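Subject: Re: [suture-practice] Thread keeps slipping / winter swap / pads
Date: December 27, 2025
List: suture-practice

On the list, a member wrote:

> I have been practising at the kitchen table for 3 months and my first
> throw still loosens before I can get the second one down. I have tried
> pulling harder and all that does is tear the pad. I am using the braided
> thread from the Clamix starter box and the pad that came with it. Is it
> the thread, the pad or me?
>
> Also, is anybody still taking orders for the winter swap? I have two
> Lorau pads I haven't opened and would like something softer.

Mostly the pad, I would say, and partly the tension. I had the same trouble with the pad from that box. It is stiff, so the two edges push apart as soon as you let go, and a single throw won't hold against that. Softer pads are more forgiving. The Lorau ones are firm as well, so opening those won't help you much.

I'll take your points under headings, as there were several other questions off list and I would like to answer them all in one go.

Holding the first throw

Wrap twice on the first throw instead of once. The second wrap gives enough friction to keep things in place while you set up the next one. Lay it flat. If the two ends come out on the same side they started from, you haven't crossed your hands, and the throw will sit up in a little twist and slide back.

Don't pull upwards. Keep your hands low, close to the pad, and pull the ends level and away from each other. Stop when the edges touch. If the pad puckers you have gone too far, and on real tissue that would be a fault too.

Where to grip the thread

Take hold of the thread near the end you mean to pull through, and leave the tail short. I leave mine about the length of my thumbnail. A long tail gets dragged half way through the loop and then you are fishing for it. Grip the thread only on parts you will cut off later, as serrated jaws can fray it, and braided thread shows it sooner than the plain sort.
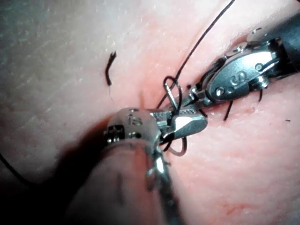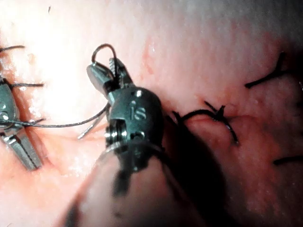 Serrated jaws with dark suture in both.

Looking after pads

Wipe them with a damp cloth and let them dry flat. Don't leave them on a radiator. Mine from Avovitz curled at the corners after one night and has never gone flat again. Talc stops them going tacky, but brush it off before you start or it gets on the thread and makes the slipping worse.

A cut pad can be used from both sides if it has no mesh in it. Turn it over and work between the old cuts. I get 6 sessions from one before it is too ragged to bother with.

The swap

Yes, it is still open, and your two Lorau pads would be welcome – firm ones always go, as some people want them for practising deep stitches. Reply to the list with "swap" in the subject, say what you have and what you want, and leave your address out of it. I'll match people up and write to each pair privately. Unopened packets only, please. Last year we had a used pad turn up with a needle still in it.

If you want to look back at what was said before about soft pads, it is in the archive at message 1731. Message 1234 has the longer argument about braided against plain thread, but the prices in it are out of date and the Shih thread it recommends has been hard to find all through December. If you do come across a shop with some in, post it here.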